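How to Weigh and Price a Parcel Before You Go to the Counter

Posted 1 Aug 2024 by Asnakech Negash

Small sellers lose money on postage in two ways. They guess low and the parcel comes back, or they guess high and pay for weight that isn't there. A kitchen scale and a tape measure will fix most of it.

What you need

A digital scale that reads in grams
A tape measure
The box or mailer you plan to use, with all its packing
Tape and a label

Step 1. Check the scale

Put the scale on a hard, level surface. A folded towel or a soft mat under it will throw the reading off. Turn it on with nothing on top and wait for zero. Then weigh something with a known weight, such as an unopened bag of sugar, remembering that the bag itself adds a few grams. If the reading is far off, change the battery and try again.

Step 2. Weigh the packing by itself

Most people weigh the item and forget the rest. Put the empty box on the scale with its filler and a strip of tape the length you will use. Write the number down. A small box from our Hellunham shop comes to 27 grams before any filler goes in.

Filler is light but it takes up a lot of room, so weigh a full box of it, not a pinch. If your box is wider than the scale and hides the display, set a bowl on the scale, press tare, and stand the box on the bowl.

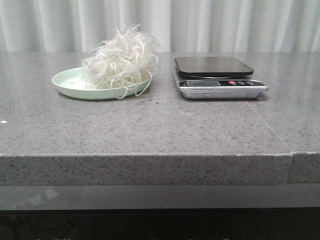
Thin off-white strands on a plate, next to a digital kitchen scale.

Step 3. Weigh the packed parcel

Pack the item the way you will send it, label included, and weigh the whole thing. My last order of soap bars came to 798 grams. Carriers round up to the next price step, so if you are 14 grams over a step, take out a little filler or try a lighter mailer. Don't strip the corners bare to save weight - a broken item costs more than the next step up.

Step 4. Measure the outside

Measure length, width and height at the widest points. Include any bulge. Some carriers charge by size when a box is large and light, and you pay whichever figure is higher.

Step 5. Keep a list

Write down the box, the item and the final weight. Dennis Shirima, who packs our Worku orders, keeps eight common combinations taped inside a cupboard door and only weighs the odd ones. Redo the list when you change box suppliers. We did ours in July and three of the old weights were wrong.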